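Laundry room at Fledadell - where the grant stands
11 March 2022
To: Roya Parsa, Presby Fund
From: Tamunoemi Ugwu

Hi Roya,

You asked for something short this time, so I'll try (you know me, no promises). The laundry room is open! Families started using it on Monday, a week later than I told you in the fall, and most of that week went to waiting for the plumber to come back with the right drain fitting.

We've done 67 loads so far, which beats what I put in the application for the first stretch. Evenings are packed and mornings are dead. I'd love to move the staffed hours later, but that means swapping shifts with the front desk and I haven't won that argument yet. 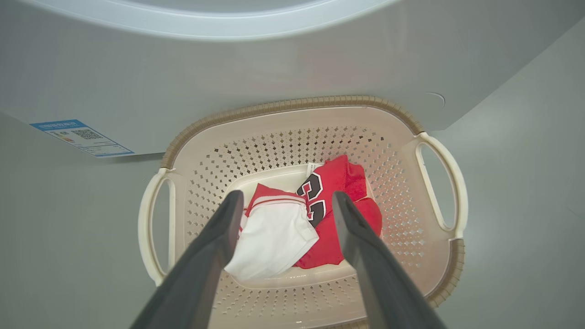 Baskets turned out to be a bigger subject than I ever wanted them to be. We'd budgeted for canvas bags on a rolling frame, and people hated dragging them down the hall, so I switched to plain plastic baskets. The beige ones with the little diamond holes and a loop handle on each side are the favorite by a mile - you can see what's in there without digging, and a kid can take one handle while a parent takes the other. Total for baskets came to $309, under the line you approved. I'd like to put what's left toward detergent if that's okay with you.

Sports clothes are a big share of what comes in. The Azar youth league practices down the street, and their parents found us fast. I've been asking them to shake out the grass and dirt outside first. It works on the parents and not at all on the kids.

The one real headache is the musty smell. By Wednesday people were noticing it, and it comes from doors being shut right after a cycle. So the new habit is door wide open when you're done, wipe the rubber seal, and leave it that way for at least 30 minutes.

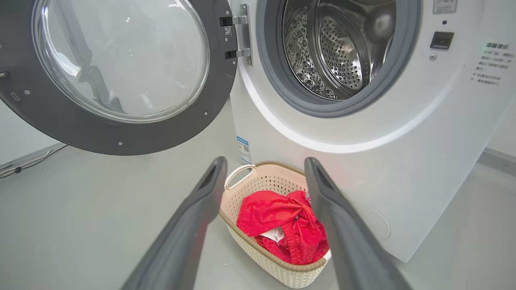
I typed up a sign about it and taped it by the light switch, and I go over it with every new family when they sign in. It's already better in there. Stenex, who did the install, are also coming back to show three of us how to clean the filters, so we won't be paying for a visit every time one clogs.

Still to do before May: a folding table, a second shelf for detergent, and the sign-up sheet in Spanish. The table is the one I'm worried about, price-wise. I have one quote and it's too high, so I'm getting another before I bother you with it.

Could you let me know about the detergent money by the end of next week? And come by! Evenings are best if you want to see it busy.

Thanks so much,
Tamunoemi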